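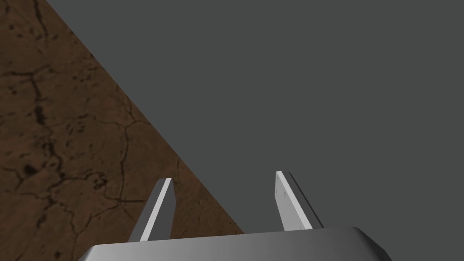 Is the Nastham pottery open day worth the drive? I'd go again tomorrow, and I only went because my sister had a spare ticket.

We got there just before 2 and the car park was already heaving, so we left the car down in Grirbridge and walked up the lane (wear proper shoes!). Entry includes a mug of tea and a go on the wheel. Essam Younis took our group round and he was lovely, very patient with all my questions about glazes. They fire 600 pots at a time in the big kiln, and he told us it takes nearly 3000 to fill the Christmas orders, which they start packing in November.

My own bowl came out more like an ashtray, but Vichien Prasertsri on the next wheel made a really elegant little vase and then squashed it on purpose because he wanted another turn!

The seconds shop is at the back, past the clay store. I bought a blue jug with a wonky handle and I'm already wishing I'd bought the pair. They take cards now, but the cake stall is still cash only.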